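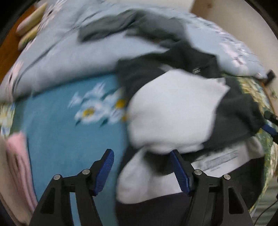 The pile on the bed, with the daisy blanket still underfoot as usual.

2/5/20

I meant to write last night and fell asleep with the pen in my hand, so now there is a little ink mark on my good pillowcase and one more thing for the wash. It seems right to start with laundry anyway, because laundry is what I did today, all day, with breaks for tea and one long phone call that I'll get to.

The trouble is that I put clean clothes on the bed thinking it will make me fold them. My mother did this and swore by it, you can't go to bed until the bed is clear, she said, and for her it worked. I just move the heap to the chair at night and back to the bed in the morning. I think this heap had made that trip for most of a week. So after breakfast I tied my hair up, put the radio on, and told myself I wasn't leaving the bedroom until I could see the comforter again from one side to the other.

I like that comforter so much, the pale blue-gray one with the faint pink flowers. Touran Parsa was with me when I bought it at Clasness, and she said it was too light a color for somebody who drinks tea in bed. She was right, and I have washed it more times than I can say, but it has only gotten softer. The teal blanket with the daisies is the one I pull over my feet. I keep saying I'll put it away when the weather turns and then I get to November and I'm glad I never did.

The dark hoodie was sprawled right across everything. It's Sepehr's, and he has left it here since the holidays. I've offered to mail it and he says no, no, keep it there, then I have something to wear when I come. I don't mind that at all! It's nice to have a grown son's hoodie in the wash now and then. I checked the pockets this time (I've learned) and found a bus ticket and 2 cough drops, stuck together. The zipper has been catching, so I rubbed a pencil along the teeth the way Parviz Jafarzadeh from the tailor shop told me to, years ago, and it runs up and down nicely now. I must remember to tell him.

The light gray one with the printing on the front I nearly put in the rag bag. It has gone thin at the shoulders and there's a small hole under one arm. But I folded it and put it back in the drawer after all, on top, where I'll reach for it first. It's the best thing I own for cleaning the oven.

Then the white one, which I had washed by itself, very careful, cold water, and then dropped in a ball on top of all the dark things like a person with no sense. There wasn't any lint on it that I could find. I shook it out at the window and hung it on the bathroom door to let the creases drop, and if they haven't by tomorrow I'll get the iron out, though the iron spits and I've been putting off buying another. Touran likes her Vanell. It costs more than I want to spend on something I use twice a month.

I was halfway through the socks when Gholamreza called. He was supposed to want the name of the man who fixed our gutters, and we talked until my tea was stone cold. He and his wife are thinking of leaving Darkby for somewhere with fewer stairs. He has been in that house 8 years longer than I've been in this one, and he sounded tired when he talked about the basement. I told him to start with one shelf. He said, what are you doing now, and I said folding, and he laughed because he knows me, and asked how long the pile had been there. I never did give him the gutter man's name. I'll have to call back.

After that I ate standing up, the end of the rice with yogurt, and went back in. The towels went quickly. The green and cream flowered piece along the side of the bed I only straightened, it slides every night no matter how I tuck it, and I'm thinking of a few stitches at the corners to hold it. I have the right thread somewhere. I think it's in the cookie tin with the buttons from Shirazi, which I also haven't sorted, but one room at a time.

By four the bed was clear. I smoothed it all down and then lay on top of it in my slippers for a good half hour, listening to the kids next door come home, and felt very pleased with myself.

Tomorrow: gutter man's name for Gholamreza, pillowcase in to soak, bread, and ask Keyvan Dehghan if he still wants the extra hangers. There's another load in the dryer. I'm leaving it there tonight.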